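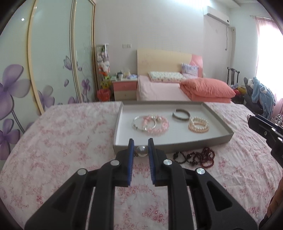

Small Parts, Soft Surfaces

Sorting jewelry into a tray remains a hard chore for a machine. A bangle is rigid and can be gripped at any point on its rim. A strand of beads changes shape each time it is lifted, and two strands left together tend to tangle.

Pumon, which builds arms for light household work, records people doing the job with hand-held grippers and trains its software on the results. Its current model was trained on 1,560 recordings. In August trials it placed a single bangle in 6 seconds. A tangled necklace took 13 attempts.

"Rigid items are close to ready," says Yvette Bélanger, who runs the trials. "Strands are not. I would not quote a date." 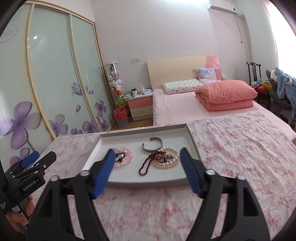

Bangle, pearls and beads in a tray on a bed, with a two-finger gripper open above them.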